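A morning at the Okadwood mill

I have wanted to see the inside of a wool mill ever since my grandmother taught me to knit socks (badly, in my case), so when Okadwood put up a notice about their December open house I signed up before I'd even figured out how to get there. The answer was two buses and a long walk up a hill with no sidewalk. Wear real shoes if you go!

You come in through the old dye house, where there's coffee and a table of name stickers, and then they split you up. I landed in Hafiz Majimbun's group, which was lucky, as he's been running the carding room forever and will happily shout over anything. Carding is where the washed wool gets combed out by big rollers covered in tiny wire teeth. It goes in looking like something you'd pull out of a gutter and comes off the far end as a web so thin you can see your hand through it. I could have stood there all day. The smell is wonderful too — sheep and warm oil and a little bit of wet dog.

Spinning is upstairs, up a staircase that must have been built for much smaller people. They have a long frame they call the Poletti, after the man who sold it to them, and it can run up to 500 spindles when everything's behaving. Part of it was stopped while we were there so Da-eun Byun could show us how to piece a broken end back together. She did it with one flick of the thumb. She let a few of us try and mine came out like a caterpillar, so no job offer for me.

I liked the weaving shed a bit less, mostly on account of the noise. They hand out foam earplugs and you need them. The looms throw off a lot of lint and it gets in your hair and your coffee, so finish your cup first. Régis Courtois, who designs the blankets, had his sample books open in the hallway outside and I got stuck there for ages. He works out his plaids with colored pencils on graph paper! He told me the grays are the hardest thing to get right, and that people only notice when you've missed. I'd never thought of gray as a hard color, but he laid 3 swatches side by side and one of them really did go green next to the others.

The last stop is finishing, where the cloth is washed, brushed up on one side to make it fluffy, and pressed. After that you're let loose in the seconds shop, and I went in with a budget and came out without one. Things there are sold with small flaws, a slub or a missed thread, and I honestly couldn't find most of them.
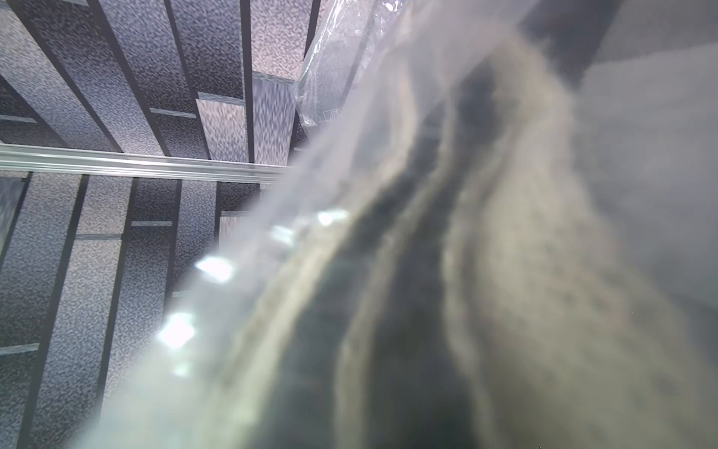 Dark gray and fuzzy, bagged up in clear plastic.

Lunch was soup in the old counting house, lentil or leek, with bread from the Zerouali bakery down the hill. Get the leek. I sat with a retired couple who go every year and were already arguing over whether the line for the dye talk was worth it. I skipped it and regretted it on the bus.

If you're driving, park at the bottom by the Dallitz bridge, and get there before 10, when the small groups fill up. Kids are fine everywhere except the weaving shed. The shop takes cards, the soup stand only takes cash.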